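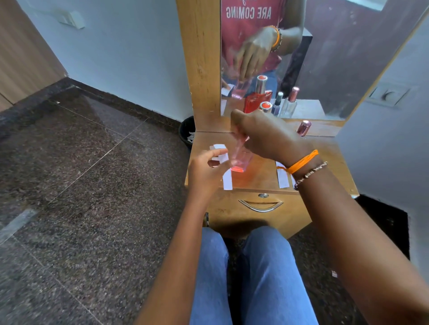
이 사이트는 로그인 유지와 문의 내역 저장을 위해 쿠키를 사용합니다. 계속 이용하시면 쿠키 사용에 동의하는 것으로 간주됩니다. [동의] [설정]

고객지원 > 가구 > 침실·화장대 > 상판 및 마감

문의 번호 697
제품: Gendis 화장대 (거울 일체형, 앞서랍 잠금장치 포함)
구입처: Festine 온라인몰
상태: 해결됨
제목: 상판에 끈적한 자국이 반복해서 생기고 향수 냄새가 빠지지 않음

[최초 접수 / 고객]

3월에 구입해서 방 구석 흰 벽 앞에 놓고 쓰는 화장대입니다. 밝은색 나무 상판인데 거울 앞쪽에 끈적한 자국이 생깁니다. 물티슈로 닦으면 없어지고 며칠 뒤에 비슷한 자리에 다시 생깁니다. 처음에는 로션이 흘렀나 했는데 로션은 욕실에 두고 씁니다. 화장대 위에는 향수만 올려 둡니다.

자국이 생긴 자리는 손으로 만지면 달라붙는 느낌이 있고, 닦고 나면 주변보다 광이 조금 죽어 보입니다. 냄새도 납니다. 방문을 닫아 두었다가 열면 여러 향수가 섞인 냄새가 나는데, 뿌리지 않은 날에도 그렇습니다.

궁금한 점은 두 가지입니다.
- 상판 마감재가 녹아서 올라오는 것인지
- 그렇다면 상판 교환이 되는지

그리고 앞서랍 열쇠가 요즘 뻑뻑합니다. 같은 문제인지는 모르겠습니다.

[답변 / Festine 고객지원]

문의 주셔서 감사합니다. 해당 제품의 상판은 투명 코팅 마감이며, 일반적인 실내 환경에서 코팅이 저절로 끈적해지는 경우는 드뭅니다. 다만 알코올이 들어 있는 제품이 코팅 위에 오래 고여 있으면 표면이 물러지고 광택이 줄어들 수 있습니다. 향수, 네일 리무버, 손 소독제가 여기에 해당합니다.

교환 여부를 판단하려면 원인을 먼저 나누어 보아야 합니다. 아래 내용을 확인해 주십시오.

1. 상판 위 물건을 모두 치우고 마른 천으로 닦은 뒤 하룻밤 두었을 때도 끈적임이 생기는지
2. 화장대 위에 두시는 병의 종류와 각각의 뚜껑 방식
3. 자국이 생기는 위치가 병을 두는 위치와 겹치는지
4. 창이나 난방기에서 화장대까지의 거리

서랍 열쇠는 별도 항목으로 확인하겠습니다. 무리하게 돌리지 말아 주십시오.

[추가 / 고객]

1번, 해 봤습니다. 저녁에 다 치우고 닦고 잤습니다. 아침에 만져 보니 매끈했습니다. 다음 날 하루 더 비워 두었는데 마찬가지였습니다.

2번, 올려 두는 병입니다.
- 빨간 향수. 은색 뚜껑이고 위쪽이 주황색입니다.
- 그보다 작은 것. 뚜껑은 주황빛 도는 빨강.
- 길쭉한 것. 안에 든 액체가 진한 보라색이고 뚜껑은 검은색.
- 투명한 네모 병. 뚜껑은 반짝이는 분홍 금속색.
- 분홍빛이 도는 작은 유리병. 이건 Edwards 매장에서 다른 것을 사고 받은 것입니다.

뚜껑 방식은 전부 당겨서 빼는 것으로 알고 있습니다. 작은 분홍 유리병만 분사구 아래쪽을 돌려서 여는 것 같은데 열어 본 적은 없습니다.

3번, 대체로 겹칩니다. 그런데 제가 병을 한자리에 두지 않습니다. 쓰고 나서 아무 데나 놓습니다. 그래서 어느 병 때문인지 모르겠습니다.

4번, 난방기는 방 반대쪽입니다. 창도 멀고 직사광선은 안 들어옵니다.

[답변 / Festine 고객지원]

확인해 주셔서 감사합니다. 상판을 비웠을 때 증상이 없다면 마감재 자체의 문제보다는 위에 놓인 병에서 내용물이 새어 나왔을 가능성이 높습니다. 향수병은 분사구 둘레나 목 부분에서 아주 적은 양이 새는 일이 있고, 알코올이 먼저 날아간 뒤 남은 향료 성분이 끈적하게 만져집니다.

어느 병인지 찾으시려면 종이로 확인하시는 방법이 가장 간단합니다.

- 흰 종이를 폭 20mm의 띠로 자릅니다. 복사용지면 됩니다. 코팅지나 영수증 용지는 쓰지 마십시오.
- 종이 띠를 상판의 서로 떨어진 자리에 테이프로 고정합니다. 테이프는 양 끝에만 붙이고, 떼어 낼 때 천천히 당겨 주십시오.
- 한 자리에는 한 병만 둡니다. 나머지 병은 다른 곳으로 옮깁니다.
- 하룻밤 뒤 종이에 얼룩이 있는지, 냄새가 나는지 봅니다.
- 세워서 얼룩이 없으면, 남는 띠를 반으로 접어 손에 쥐고 병을 살짝 기울인 상태에서 목 둘레를 눌러 닦아 봅니다. 이때 분사 버튼은 누르지 마십시오.

얼룩이 투명해서 잘 안 보이면 종이를 밝은 쪽으로 들어 비추어 보시면 됩니다.

[추가 / 고객]

종이 띠를 잘라서 붙였습니다. 왼쪽 앞 모서리 가까이에 세로로 하나, 왼쪽 뒤에 하나, 오른쪽 앞에 하나. 병마다 돌려 가면서 올려 보려고 합니다. 기록은 여기에 이어서 쓰겠습니다.

기록, 첫째 밤
왼쪽 앞: 빨간 향수. 얼룩 없음. 냄새 거의 없음.
왼쪽 뒤: 보라색 액체 든 것. 얼룩 없음.
오른쪽 앞: 네모 병. 얼룩 없음. 종이에서 냄새가 조금 나는데 병 바닥에 원래 묻어 있던 것 같습니다. 바닥을 닦았습니다.

기록, 둘째 밤
종이는 새것으로 갈았습니다.
왼쪽 앞: 뚜껑이 주황빛 빨강인 작은 병. 얼룩 없음.
왼쪽 뒤: 비워 둠. 얼룩 없음.
오른쪽 앞: 분홍빛 유리병. 아침에 보니 가장자리에 흐린 고리 모양이 있는데 확실하지 않습니다. 말라 있었고 냄새는 다른 것보다 강했습니다.

기록, 셋째 날 오후
네모 병을 다시 확인했습니다. 첫날 냄새가 마음에 걸려서요. 바닥을 닦은 뒤에 올려 두니 냄새도 없고 얼룩도 없습니다. 제외했습니다.
분홍빛 유리병은 말씀하신 대로 위쪽을 잡고 기울여서 접은 종이로 목 둘레를 닦아 봤습니다. 처음에는 안 묻었습니다. 그래서 15분 동안 눕혀 두었다가 다시 닦았더니 접힌 부분이 젖었습니다. 같은 방법으로 나머지 병도 해 봤는데 나머지는 다 마른 채였습니다.

찾은 것 같습니다. 저는 이 병을 거울 앞에 눕혀 둘 때가 많았습니다. 굴러가지 않게 다른 병에 기대 놓았는데 그래서 자국 위치가 그때그때 조금씩 달랐던 것 같습니다.

[답변 / Festine 고객지원]

자세한 기록 감사합니다. 말씀하신 결과로 보면 분홍빛 유리병의 목 부분에서 새는 것으로 판단됩니다. 세워 두었을 때는 액면이 목까지 올라오지 않아 거의 새지 않고, 눕혔을 때만 새는 경우입니다.

조치 방법을 안내드립니다.

병
- 돌려서 여는 방식이라면 분사부를 풀었다가 나사산을 마른 천으로 닦고 다시 조여 보십시오. 그대로 새면 안쪽 패킹이 눌렸거나 빠져 있을 수 있습니다.
- 병 자체의 교환은 저희가 처리해 드릴 수 없으므로 받으신 매장에 문의해 주십시오.
- 그때까지는 세워서 작은 접시 위에 두시기 바랍니다.

상판
- 물에 중성세제를 조금 풀어 부드러운 천에 적신 뒤 꼭 짜서 닦습니다.
- 바로 마른 천으로 물기를 닦습니다.
- 알코올 티슈, 아세톤, 매직 블록은 쓰지 마십시오. 코팅이 더 벗겨집니다.
- 광이 죽은 부분은 완전히 말린 뒤 가구용 왁스를 얇게 바르고 마른 천으로 문지르면 어느 정도 나아집니다. 코팅이 이미 벗겨졌다면 완전히 돌아오지는 않습니다.

제품 결함이 아니어서 상판 무상 교환은 어렵습니다. 양해 부탁드립니다. 닦은 뒤에도 표면이 계속 무르다면 부분 보수를 유상으로 접수해 드릴 수 있습니다.

[추가 / 고객]

상판은 안내대로 닦았습니다. 세제 물로 두 번 닦고 마른 천으로 마무리했습니다. 끈적임은 없어졌습니다. 거울 앞에 손톱만 한 흐린 자리가 하나 남았고 왁스를 바르니 옆에서 볼 때만 보입니다. 보수는 신청하지 않겠습니다.

유리병은 분사부를 풀어 보니 안에 얇은 고무 링이 있는데 한쪽이 접혀 있었습니다. 펴서 다시 끼우고 조였습니다. 눕혀 놓고 종이로 확인했을 때 이번에는 묻지 않았습니다. 그래도 이제 세워 둡니다.

종이 띠는 뗐습니다. 왼쪽 뒤 것은 테이프 자국이 조금 남아서 세제 물로 같이 닦았습니다.

서랍 열쇠는 아직 그대로입니다. 들어가기는 하는데 돌릴 때 중간에서 걸립니다. 힘을 주면 돌아갑니다. 은색 둥근 잠금장치이고 손잡이 바로 위에 있습니다. 앞쪽 모서리로 향수가 흘러내려서 들어간 건 아닐까요.

[답변 / Festine 고객지원]

그럴 가능성도 있지만 먼저 서랍이 끝까지 닫혀 있는지 확인해 주십시오. 이 모델은 서랍이 조금만 덜 들어가도 잠금 걸쇠가 홈에 맞지 않아 열쇠가 중간에서 멈춥니다.

- 서랍을 완전히 빼서 뒤쪽에 걸리는 것이 없는지 봅니다.
- 서랍을 연 상태로 열쇠를 돌려 봅니다. 이때 부드럽게 돌아가면 잠금장치는 정상이고 걸쇠 위치가 문제입니다.
- 연 상태에서도 뻑뻑하면 열쇠 구멍에 흑연 가루 윤활제를 조금 넣습니다. 식용유나 로션은 먼지가 엉겨서 더 나빠집니다. 저희 쪽에서는 Fakgate 흑연 윤활제로 시험했고 같은 종류의 다른 제품도 괜찮습니다.

[추가 / 고객]

서랍을 연 상태에서는 잘 돌아갑니다. 빼 보니 뒤쪽에 면봉 봉지가 끼어 있었습니다. 봉지를 치우고 닫으니 앞판이 몸체와 나란히 맞고 열쇠도 걸리지 않습니다. 윤활제는 사지 않았습니다.

한 가지만 더 여쭙니다. 빼낸 서랍 안쪽 바닥에도 향수 냄새가 배어 있습니다. 끈적이지는 않습니다. 여기도 세제 물로 닦아도 되나요? 안쪽은 코팅이 없는 것 같아서요.

[답변 / Festine 고객지원]

서랍 안쪽은 코팅이 얇아 물기를 많이 쓰시면 바닥판이 휠 수 있습니다. 꼭 짠 천으로 한 번만 닦고 서랍을 뺀 채로 그늘에서 말려 주십시오. 마른 뒤에도 냄새가 남으면 베이킹소다를 작은 그릇에 담아 서랍에 넣고 며칠 닫아 두시면 됩니다. 가루를 바닥에 직접 뿌리지는 마십시오. 틈에 들어가면 빼기 어렵습니다.

[추가 / 고객]

서랍은 닦아서 말렸고 베이킹소다 그릇을 넣어 두었습니다. 방 냄새는 확실히 줄었습니다. 오늘 오후에 문을 열었을 때는 잘 모르겠는 정도였습니다. 상판은 그 뒤로 끈적한 데가 없습니다. 닫으셔도 됩니다.

[처리 기록 / Festine 고객지원]

원인: 향수병 목 부분 누액(패킹 접힘). 서랍 잠금은 뒤쪽 이물로 인한 닫힘 불량.
조치: 상판 세척 및 왁스 처리, 패킹 재장착, 이물 제거. 모두 고객이 직접 처리.
교환·보수: 없음.
종료: 16시. 종료 후에도 같은 문의 번호로 다시 글을 남기실 수 있습니다.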